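The Small Gears

Lovely Belmonte came to the cell at six in the morning, before the lights in the long hall were all on. The old man was already there. He had put his lunch box on the control cabinet, where it was forbidden to put anything, and he was cleaning the fingers of the left gripper with a dry brush.

"You are from Altach," he said.

"I am from the school. Altach sent me a letter, that is all."

"Then you are from Altach." He gave her the brush. "Edgardo Fajardo. Clean toward the tip. If you clean toward the base, the dust goes into the slide, and in October I open the slide again."

She cleaned toward the tip. The surface inside the fingers was rough, and the brush made a small dry noise on it. She had expected that on the first day she would read safety papers and sign them. She had brought two pens.

The cell was called Adar. It was one of the cells that put together the small gearboxes for Fistlow, and it had been stopped since the evening before. The night shift had written only one line in the book: drops second gear, tried again, drops. Under it was the signature of Noel Gatchalian, very large, like a man who signs and goes home.

"What do you think?" asked Fajardo.

"The gripper is weak?"

"Noel also thought this. He raised the force to 86. Look at the book, he wrote it on the other page, he was ashamed." He turned the page and showed her. "Now it drops the second gear with more force. So?"

She did not know. She looked at the carrier plate with its hole, and at the little gears, and she felt how everybody feels in front of a stopped machine – that it is waiting for you in particular.

"So we don't touch the force," said Fajardo. "We put it back where it was and we look. Looking is cheap. Teodoro Lumbao taught me this when I was younger than you, and he had it from nobody, he was simply lazy." He lowered himself on the stool with a hand on his knee. "Move the arm to the waiting position. Slowly. You have the key."

She turned the key. Both her hands were cold. She moved the arm a little, stopped, and moved it again, and the old man said nothing, so she continued. On the screen beside the cabinet the two cameras of the cell showed her what the machine was seeing.

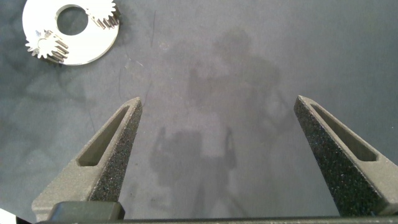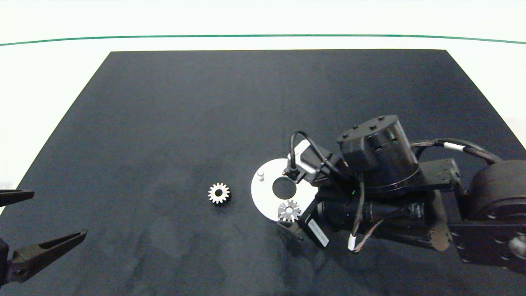 Why does a gripper drop a part when its force is high enough?
Very often the fingers do not meet the part in the middle, so they press on it from a wrong angle and push it out.

It was printed so in the maintenance book, page 7, a question and under it the answer, as in a book for children. Lovely had read it in the bus and had found it too simple. Now she read it again, standing.

"From a wrong angle," she said.

"Yes. And who makes the angle?"

"The position. The zero position of the wrist."

"Maybe. Or the fingers themselves. One screw is enough." He held out a hand, and she understood that she must put the key into it. He locked the cell, hung the key on his own neck, and opened the guard. "Now you can put your head inside. Never before."

She checked the screws of the first finger with the small wrench. They were good. On the second finger the wrench moved, only a very little, and she stopped because she thought that she had broken something.

"Ah," said Fajardo.

"Did I do that?"

"No. You found that. Noel found nothing and wrote 86." He seemed very pleased, and he took from his pocket a steel gauge in a piece of cloth. "Take the screw out completely. Clean it. New glue, one drop, and set the finger against the gauge before you tighten. Then the other screw the same way, even if it is good."

It took her a long time. The glue went on her sleeve. Alfredo Sarmiento came by from the packing line to ask when Adar would run, and Fajardo told him that it would run when it would run, and Alfredo went away and came back with coffee for both of them. They drank it standing, far from the cabinet, with the lunch box still on it.

When the glue had its time, they closed the guard and Fajardo gave her back the key. She taught the wrist its zero again, at low speed, and wrote the new values in the book under the line of Noel. Her handwriting looked very small there.

"Three times," said the old man. "If it holds three times, we call Alfredo."

She pressed start. The arm came down over the second gear, waited as it always waits, and closed. It lifted. She did not breathe. It carried the gear across, put it on its peg, and the fingers opened.

"One," said Fajardo, and he took his lunch box down from the cabinet.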